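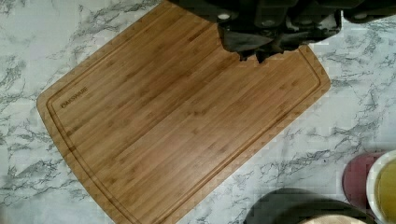 Wrist camera view with the fingers open over the board, Brillham cell.

Checking the wrist camera and finger alignment

Do this after any finger change, after a knock, and whenever the arm starts closing to one side of what it was sent to pick up. You need a lint-free cloth, a 3 mm hex key and the cell's setup sheet.

Before you start

Put the cell in manual mode and hang your tag on the pendant. Leave the board and crockery where they are. The check works on a dressed counter, and the marble pattern helps when you come to focus.

1. Send the arm to the stored pose CHECK 141. The gripper should stop above the board with the fingers open. If it stops anywhere else, re-home the arm and try again.

2. Open the live view. The fingers should come in from the top of the picture and leave most of the board clear. If they hide more than they do in the reference still, the camera bracket has slipped.

3. Wipe the lens. Cooking oil leaves a thin film that looks like poor focus, so don't touch the focus ring until you have done this.

4. Look at the maker's name engraved near the corner of the board. You should be able to read OAKSWARE without zooming in. If not, turn the focus ring a little at a time, then lock it.

5. To correct a slipped bracket, loosen the two Gerklow clamp screws half a turn – no more, or the camera drops. Line the fingers up with the reference still and tighten each screw in turn.

6. Close and open the fingers 3 times at low speed. Watch the tips for one arriving late.

7. Save a new still and write the exposure value on the sheet. Ours sits at 201 under the counter lights.

If a finger still lags after step 6, leave the tag on and tell Lucian Anghel. Spare finger sets are in the Willeo drawer, left-hand side.

Last revised in February by Rhys Bolger.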